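Evska three-tier produce display with the grape bunch add-on

Reviewed by Prasetyo Yusof
Wed 21 April

I bought the Evska display set for the front corner of our farm shop. We sell mostly eggs, jam and apples, and in the months when there is not much fresh fruit the corner looks bare. A display with artificial fruit fills the space and tells people what we carry the rest of the year. I have had the set up for nearly 50 days now.

The set comes in two boxes. The big one has the shelving and the small one has the fruit and a slatted crate. I also looked at the Courtois version, which comes with baskets and no rails, and passed on it. Our floor slopes and I wanted something with a front edge on each shelf.

Setting it up

Assembly took most of an afternoon. The instructions are a single folded sheet with drawings and no words. The uprights go together with bolts, and the shelves hook into slots. Two of the slots on mine had paint in them and I had to clear them with a flat screwdriver before the hooks would seat. After that it went fine. A second person helps when you stand the whole thing up.

The shelves can be set flat or sloped. I started with everything flat, and from the door you could not see what was on the top one at all. I changed it to the slope the next morning. To do that you have to take each shelf off, turn two brackets around and hang it again, so decide before you load it.

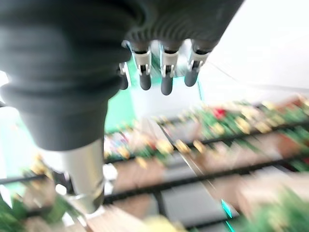

Can the shelves be changed from flat to sloped with the fruit still on them?

Everything has to come off first. Each shelf lifts out of its slots before the brackets can be turned, and a loaded shelf is too awkward to lift level. Allow ten minutes per shelf.

The rails do their job. I have had apples on the bottom shelf and they stay put when someone picks one from the middle of the row. A round fruit as small as a plum would probably be fine too, but cherries or loose nuts need a tray.

Cleaning is easy enough with a damp cloth. Dust collects in the corner where the rail meets the shelf, and I use an old toothbrush there once a week. The finish has one chip in it, which was my own fault with the wrench.

The grapes

I ordered the red grape bunch as an add-on and it is the part customers ask about. Most artificial grapes I have seen are one flat purple, all the same size, with a seam down each one. On these the color changes across the bunch, from nearly black to bright red, and a few grapes are left pale pink. The long end that trails off to one side is a good touch. It can be draped over the side of a crate so the bunch doesn't sit there like a brick.

They are glossy. Under our ceiling lights the shine is a bit much up close, and that is what gives them away if anything does. From a few feet back I have had people ask the price per pound.
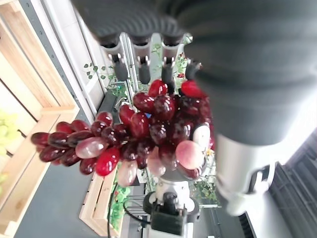

The weight is about right for the size. I pick mine up by the top and the grapes hang without bunching together. Two came off in the first week. They push back onto their stems, but one kept dropping and I put a dot of craft glue on it. Since then it has held.

They do pick up fingerprints and a sort of film, more than the apples do. Evska says to wash them in lukewarm water with dish soap. I did that once, shook the bunch out and left it on a towel overnight. There was still water between the grapes in the morning, so do it on a day you are closed.

Price and where to get it

The full set with the grapes was 1,186 dollars from Gavport, with freight included. That is a lot for shelves and pretend fruit. A plain rack from Storinon would hold the same amount of produce for much less, and if you have real fruit to put out all year I would buy that and skip this one. Gavport shipped it on a pallet and called the day before. One upright had a bent foot, and they sent a replacement without asking for the old one back.

I may add a second grape bunch in September when the real ones come in, so the shelf looks full on slow mornings. I would also like a green one, but it is not on the current list.

Good points: solid rails, shelves can be sloped, very good color on the grapes.
Bad points: paint in the slots, instructions with no words, grapes slow to dry, price.

Rating: 3 out of 5 for the shelving, 4 out of 5 for the grapes.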